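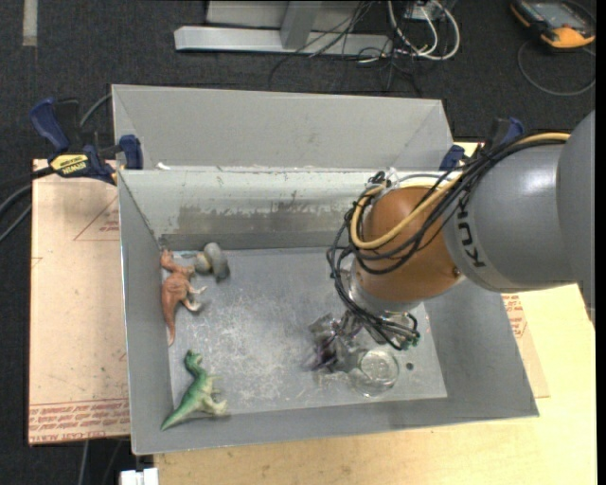 Week 6 – Sorting, grading and why your toy drive ran out of space

OK, last week we left off with the intake desk, and a couple of you asked me afterward why I keep going on about sorting before anything gets a price tag. So this handout is my long answer. Please read it before the workshop, and bring a pencil!

When I started in secondhand retail I worked for a little shop called Clement, and we took in everything. Coats, puzzles, dinosaurs, mugs, you name it. In a normal month we had 800 items through the door, and then came May, when everybody cleans out the garage, and we got 3000. I remember standing in the back room thinking, well, that's my summer gone. We priced things one at a time, in whatever order they came out of the bag, and we were slow, slow, slow.

What fixed it was a first sort with only three piles: sell, hold, out. You don't clean anything at this stage and you don't look up prices. You pick it up, you decide, you put it down. If you catch yourself thinking about an item for longer than it takes to say its name, it goes on hold (yes, even if it's lovely).

The second sort is by kind. Soft toys, hard toys, games with parts, books. I like deep bins for toys and flat trays for games, but Ratree Srithong, who taught this class before me, swore by trays for everything, and her store did fine.

Grading comes last. Write these down, we use them all term:

A – could be given as a gift
B – clearly used, nothing missing
C – marked, faded or worn, still works
D – parts only

New people grade too high. I did it too! A stuffed bear you feel sorry for is still a C.

Now some arithmetic. Say you take in 2000 items and your shelves hold 100 at a time. How many times do you have to clear and refill those shelves to get through the lot? Twenty, and that's if every last thing sells. Work out what happens if a quarter of it goes in the D pile, and we'll compare answers in class.

Reading for next time: the Nassar chapter on markdowns, first half only. The second half is all about clothing and we'll get to it in week 8.

Oğuzhan Işık is covering my office hours this week, so take your worksheet questions to him – he has the answer key and a much tidier desk than mine. Worksheets are due 16/08/2026, on paper, with your name on both sides.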